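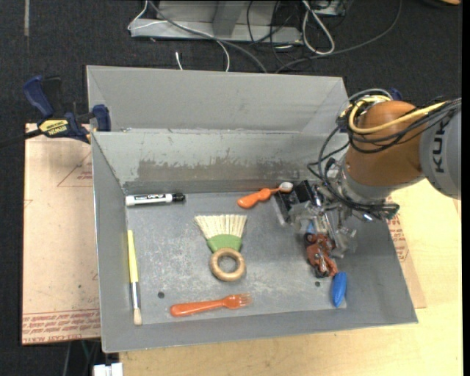
Bin loaded with mixed small objects, gripper over the right half.

Collecting Grasp Attempts from a Bin: Setup, Logging and Labels

By Ye-ji Maeng

Print this page | E-mail this page

This page covers how to gather grasp examples with an arm, a fixed camera and a sheet-metal bin. The examples feed a model that takes an image and a proposed gripper pose and returns a score for how likely the grasp is to hold. Training the model is covered separately. You should already be able to move the arm under program control and read the gripper's opening width.

What one example contains

Each attempt produces one record. In Dinda, the logger we use at Cokwood, a record holds the following fields:

image_before: the bin with the arm clear of the camera's view
image_approach: the bin with the gripper above the chosen point
pose: gripper position and rotation in the bin's coordinates
width_closed: gripper opening after the close command
width_lifted: gripper opening at the top of the lift
image_after: the bin with the arm clear again
label: 1, 0 or blank
object_set: the name of the set in the bin

Store the raw values even if you plan to train on only a few of them. We dropped width_lifted early on to save a trivial amount of space and had to throw out a session when the label rule changed.

Fix the bin

The bin must stay in one place for the whole session. A gripper that misses low will push on the floor or a wall, and a bin that slides a little between attempts puts a slow error into every pose that follows. Clamp the rim to something that does not move. A bar clamp on the edge works, provided its handle is outside the arm's path.

After clamping, touch the gripper to three known points on the bin and save them. Repeat this at the end of the session. If any point has moved by more than you can tolerate, mark the session and do not merge it with the others.

Scratches, chipped coating and drilled holes in the bin can stay. The model will see them in every image and learns to ignore them fairly quickly. Do watch the early proposals, though. A small dark hole can draw attempts for a while, and those attempts are useful negatives.

Fix the camera

Mount the camera so that it sees the whole floor of the bin. Lock focus, exposure and white balance. Turn off any automatic adjustment; a large bright gripper entering the view will otherwise change the brightness of everything under it.

Cables on the wrist need attention here. Run the arm through its full range of wrist rotation and look at the live image as it moves. Loose cable that swings over the bin will hide objects in image_approach. Tie it back, but leave enough slack for the last joint to turn both ways.

Choose the objects

Pick objects that differ in size, stiffness and finish. Long thin things (markers, brushes) test rotation. A fork or a toddler spoon has a thick handle and a narrow end, so two grasps on the same object can behave very differently. A small broom with a ring handle is worth including: one finger can go through the ring, and the bristles give under the fingers. Add a few jointed or irregular items. Include something glossy and something partly see-through if you have them.

Our full pool at Trelldale is 80 objects. We load a small set from it, run a block of attempts, then swap. Do not put the whole pool in at once. Deep piles make it hard to say which object was grasped, and small items end up under large ones for the whole block.

Hold some objects out completely. Ours are 11 items kept in a separate drawer and used only for testing. Write the held-out list down before the first session starts.

Run a block

1. Load the set. Tip the objects in by hand from a tray and let them land as they land. Arranging them neatly gives you a model that works on neat bins.

2. Close the cell and start Dinda. Enter the object set name.

3. Check image_before on the screen. Confirm that no part of the arm is in view.

4. Start the block. For each attempt the program picks a point and a rotation, moves above the point, saves image_approach, lowers, closes, lifts, and reads the width.

5. On a successful lift, the arm moves to a random spot over the bin, lowers to just above the floor and opens. This keeps the objects moving around and the bin never runs empty.

6. Let the block run to 80 attempts, then stop. Remix the objects by hand, or load the next set.

Around 800 attempts is a normal day for us, with swaps. The count drops when the set includes a lot of thin objects, as they tend to settle along a wall where the gripper cannot get beside them.

Choosing the points

Use random points for the first sessions. Most will miss, and that is acceptable — the model needs misses as much as it needs lifts. Limit the random range so that the gripper body, including the widest part of its linkage, stays inside the walls at every rotation. Sloping walls leave more room at the top than at the floor, so check the limit at floor height.

Once there is a first model, let it choose half of the points and keep the other half random. Going fully over to model proposals too soon gives a data set with many repeats of the same easy grasp. Save which source chose the point. Tak, our scheduling script, writes this into the record as "source".

Labeling

The automatic label uses width alone. If width_lifted is greater than the empty-closed width plus a small margin, the label is 1. Otherwise it is 0. Set the margin by closing on your thinnest object several times and on nothing several times, and placing the margin between the two groups.

Two cases defeat this rule. A very thin handle or a few bristles may read the same as empty. In the other direction, a finger jammed against a bin wall can read wide when nothing is held. For both, compare image_before with image_after. If the width says lifted and nothing in the bin has moved, blank the label and review it by hand.

Grasps that hold more than one object are labeled 1 in our sets, with a note. You may want 0. Pick one and keep to it.

Problems seen often

Objects against the back wall: pushed there over a long block and never recovered. Remix sooner, or add a sweep move that drags the fingers toward the center.

Objects out of the bin: stop the block. Do not reach in while the arm is enabled. Record the loss in the object set notes before putting the item back.

Brightness drift over an afternoon: cover the windows. We found this in July, when late sessions scored worse than morning ones on the same set.

Faults partway through an attempt: discard the record. A half-filled record with a default label of 0 is the worst kind of error to find later. In Dinda the label default is blank, and it should be left that way.

Comments

mvh_grip
What do you do about the drop height? Ours bounces markers right out over the rim if we open too early.

Ye-ji Maeng
Lower until the held object would be just clear of the floor, judged from the height at which it was grasped. For long objects held by one end we add extra clearance and accept the bounce.

R. Oduya
Is the reset by hand logged? We had blocks where somebody remixed halfway and the before/after check went wild.

Ye-ji Maeng
Yes, there is a "remix" event in the log. If it falls between image_before and image_after the label is blanked.

paulk
The print version drops the field list for me. Same in two browsers.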